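How to Set Up a Home Pantry on Open Shelves

When we moved into our place on Driscombe Road, the kitchen came with four cabinets and one drawer that stuck. I spent a whole winter stacking cans on top of the refrigerator before I finally gave in and turned a stretch of the hallway into a pantry. It has been through several arrangements since then (some of them pretty silly), and this is the one that has lasted.

Take everything out first

I know, I know. It's a big mess and you'll wonder why you started. But do bring every last jar and box to the kitchen table, including the ones from the back, and put like with like. Baking things together, breakfast things together, canned tomatoes in their own little crowd. Check the dates as you go. I found a bag of split peas that had moved house with us twice!

Once it's all sorted, you'll see how many groups you have, and that tells you how many spaces you need. Ours came out to 16, though I have a weakness for dried beans and you may do fine with far fewer.

Pick your spot

Look for an inside wall, away from the stove and out of the afternoon sun. Heat is hard on oil and flour, and sunlight will turn a jar of paprika brown before you've made a dent in it. A hallway, a landing or the end of a dining room will all do nicely. Wherever it goes, fasten the unit to the wall studs with the brackets that came with it, and put the heavy things down low.

Give each group a home

Now for the fun part. Put what you use every day between your waist and your eyes. Flour, sugar and big bottles go on the bottom, and the light things you only want at the holidays can live up top -- cupcake papers, sprinkles, the good napkins. Leave a little space empty if you can stand to. I never could at first, and every shopping trip ended with me shuffling boxes around like a puzzle.

Baskets are a great help for anything small or floppy, such as packets of yeast, tea bags and half-used bags of noodles. Choose ones with handles or a good lip, so you can pull the whole thing out, take what you want and slide it back.
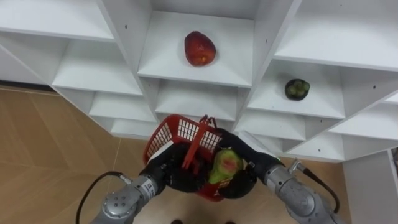 Can fresh fruit be kept on the same shelves as dry goods?
Apples and pears will be fine there for a few days, as long as they have air around them and sit well away from onions and potatoes. Anything you want to keep longer belongs in the refrigerator, and bread should have a spot of its own.

Label, but not too much

My first labels were beautiful and far too exact. I had one that said "Basmati," and then I bought jasmine rice and felt guilty for a month. These days I write "Rice" on a strip of masking tape and leave it at that. If you pour things into jars, write the date on the bottom in grease pencil, and cut the cooking directions off the package and tuck them inside the lid.

Keep it going

Spend 30 minutes on it once a month. Wipe down one or two shelves, bring the older cans to the front, and jot down what's running low before you head to the store. I do a bigger cleanout every November, ahead of all the pie baking, and that's when the sprinkles get moved down to where I can reach them -- and the picnic things go up in their place until spring.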